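**Drying clothes indoors in December: the cotton smells sour after two days**

**themis_flosside** wrote:

Good evening to all. I am Themis Tsoukalas and I moved to Flosside in the autumn, to a flat on the ground floor with no balcony. In my old home I dried everything outside and I never had to think about it. Now I have a Nurmi rack in the small room behind the kitchen, and thick cotton things need two days to dry. Thin things are fine. Everything with a waistband, a hood or a drawstring stays damp in the folds and then it smells sour.
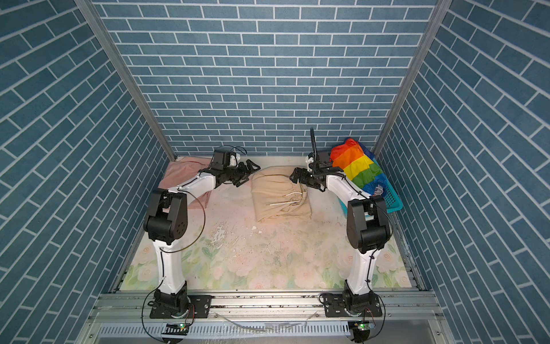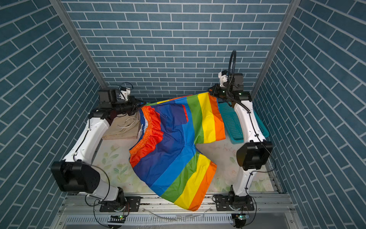 I wash at 30 degrees with Vaner liquid, one full cap, and I spin at 600 because I was told that a fast spin ruins the elastic. The window in the small room opens only a little. I keep the door closed so that the humid air does not come into the kitchen.

My questions are these. Is the smell from the washing or from the drying? And is it worth buying a dehumidifier, or should I pay for the dryers at Jilel on the corner?

---

**pegbag** wrote:

From the drying, in my experience. Two days is much too long. Cotton should be dry by the next morning, and if it is not, you will get the smell whatever soap you use.

Spin faster. 600 is what I use for wool. For normal cotton I use the highest setting my machine has and my elastic is fine after years.

---

**Tanko Sani** wrote:

I agree with pegbag about the spin but not about the soap. I had the same problem, and my clothes dried overnight on a radiator! The smell came back every time they got a little warm on the body. For me it was too much liquid detergent and always low temperature. The soap stays in the seams and after some weeks it is like a film.

What I did:

1. One wash at 60 for everything whose label allowed it, with powder, and no softener.
2. An empty hot wash for the machine.
3. I cleaned the rubber ring of the door and the drawer. Please look under the lip of the rubber. I don't want to write here what I found in mine.
4. After this, half a cap of liquid for the daily loads.

It took three washes before the towels were normal again.

---

**themis_flosside** wrote:

Thank you both. I looked in the drawer and it is black at the back, so perhaps Tanko is right. But I am a little afraid of 60 degrees for colored clothes. Most of what I have is striped or printed, and the labels say 30 or 40.

---

**Tanko Sani** wrote:

Then leave those at 40 and do only towels, sheets and white cotton at 60. For colors I soak them first in warm water with an oxygen powder, the kind made for colors, and I try it on an inside seam before. Follow the time on the package. I forgot a shirt in the bucket once from lunch until Saturday evening and it was never the same orange.

---

**old_mangle** wrote:

I must disagree with the advice to close the door. You have a small room, one window that opens a little, and a door that is shut. Where should the water go? It goes out of the shirt, into the air, and when the air is full it stops. Open the door and put a fan on the floor. My fan uses very little power and it helped me more than any powder.

If you want a number, weigh the basket before you hang it and again when it is dry. I did this with one full load and the difference was more than 2 kilos. All of this water was in my bedroom.

---

**pegbag** wrote:

With the door open it goes into the kitchen and from there onto the coldest wall of the flat. My sister did this for one winter and had to paint behind the wardrobe. Door closed plus dehumidifier is the correct way, old_mangle, and I think we had this argument last year also.

---

**old_mangle** wrote:

We had, and I still have no mold. But I have a flat on the third floor with wind on both sides, so I accept that a ground floor is different. Themis, how cold is the small room?

---

**themis_flosside** wrote:

It is quite cold, there is no heater. I can see water on the glass in the morning.

---

**old_mangle** wrote:

Ah. In that case I change my answer. A cold room with water on the glass is a bad place for a fan alone. Before you buy a dehumidifier, read on the box at what temperature it is tested. The compressor type becomes weak in a cold room. The other type (desiccant) works better there but it eats more electricity. The one my neighbor has can use 600 watts when it runs on high, while my small compressor one uses less than 300. In a warm bedroom I would take the compressor.

---

**hemline_rosa** wrote:

Nobody has spoken about how to hang them, so I will add a little. For shorts and sweatpants with a thick waist:

- Turn them inside out, with the pockets pulled out.
- Pull the drawstring long on both sides before you wash and tie the ends in a loose bow, or it disappears into the tunnel. If this has already happened, use a safety pin.
- Hang from the waistband with the pegs at the sides, so the waist stays open like a bucket. When it is folded over the bar, you have four layers of cotton together.
- Leave one empty bar between two thick things.

Hoodies I hang upside down, with the hood open over the next bar. It looks silly and takes the whole Nurmi, but the hood dries.

Also, take the clothes out of the machine when it finishes. I used to leave mine until after work and I blamed the detergent for it.

---

**pegbag** wrote:

Agree with Rosa on everything except the pegs on the waistband. They leave marks on thin elastic. I use a trouser hanger.

---

**themis_flosside** wrote:

I have done the empty hot wash, the drawer and the rubber, and I changed the spin to 1200. Today I hung one load the way Rosa says, with the pegs, because I do not own a trouser hanger. The waistbands were dry this evening. The pockets of one thick pair not yet.

I will go to Jilel with the towels this week and wait with the dehumidifier until I have measured the room. Does someone know if the dryers there take cards or only coins?

---

**Tanko Sani** wrote:

Only coins when I was there last, and the change machine was out of order. The dryer nearest the door is the hottest one.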